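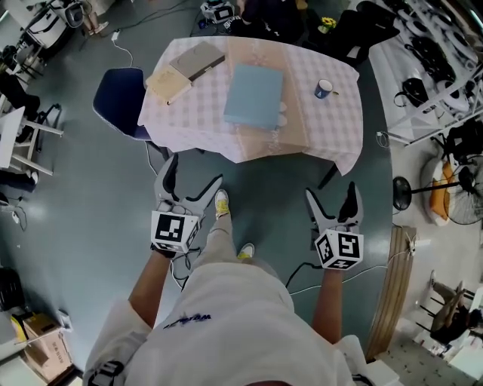
Home | Lodges | Newsletter | Members' Letters | Contact

Keep the Old Songs on the Programme

Dear brothers and sisters, I have been a member of the Skamen Lodge long enough to have sat through a great many September suppers, and I hope you will bear with me while I say something about the singing.

There is a proposal going round, and you will have had the letter, to drop the songs in the old language from this year's programme and have a band instead. The thinking is that most of our younger members don't know the words, that they stand there looking at their shoes for 4 verses, and that a good dance band would bring more of them through the door. I do understand this. I have nothing against a band (my wife and I met at a dance, so I could hardly say otherwise) and I was as pleased as anyone when the Pluvell lodge told us they had sold 198 tickets on the strength of theirs.

But I would ask you to think about what the songs are for. My grandmother came over with one trunk and very little English, and she found her first job, her first lodgings and in time her husband through a room full of people who sang those same verses. She couldn't have told you what half the old words meant either. Some of them were farm words from a valley she had never visited. She sang them anyway, rather loudly, and so did everybody else, and by the last chorus she knew who her neighbours were.

Hugo Miranda wrote in the last issue that a song you can't follow is no better than a locked door. It's a fair point and he put it well, though I think the answer is to hand round a key. Ultano Lodge prints the words on the back of the menu with the English beside them, and they have a practice evening the week before with tea and cake. We could do the same quite cheaply. I have asked at the printer's and 900 cards would cost us less than the flowers did last year.

So let us have the band, by all means, and let it start at nine. Before that, give us half an hour and the piano. I'd be glad to teach the second verse of the harvest song to anyone who wants it, children very much included, and my number is in the members' book as always.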